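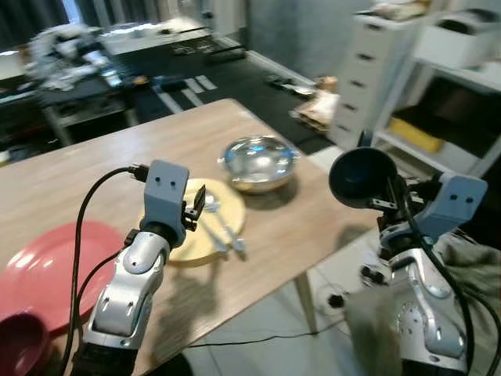

06/08/2021, after lunch, kitchen bench

Spent the morning on table clearing again, and I want to get this down while it's still fresh, mostly for Naheed, who is away until Monday and will ask. The dish set is the usual mix: the yellow plate with the fork and spoon on it, the steel bowl behind, then the big red plate and the magenta bowl over on the left. Finger gripper on the left arm, suction cup on the right.

Roos came over from the Cadcombe canteen to sit with us, and I'm so glad she did. She has worked the dish return there for years and she sees things we simply don't. Her first remark was that at Cadcombe the cutlery always comes off before anything else gets touched (forks end up in the slop bin otherwise, and then somebody has to go in after them!). We'd been planning to lift the plate with everything still on it. Dwayne is going to rewrite the order so the left arm takes the fork and spoon first.

We had a long talk over coffee about what happens to her crew if this goes in. The canteen sends back 908 pieces on a normal day, and over 942 when the Gendham people eat there too. Roos said she wouldn't miss the scraping and stacking one bit, her wrists least of all, but she would miss being out front, where people stop and chat as they hand in their trays. I hadn't thought of that at all. Danish suggested keeping one person at the hatch, and she liked that, provided it doesn't turn into standing next to a machine all day waiting for it to get stuck. She also wants a stop button she can reach with wet hands, and fair enough.

To do:

- Dwayne: new pick order, cutlery first
- Danish: try the cup on the steel bowl, inside and outside
- Me: write to Hina at Cadcombe about shift patterns before anyone promises anything for December
- Ask Roos for two of the old scratched plates, ours are far too nice

Roos is back next week and is bringing a colleague from the evening shift.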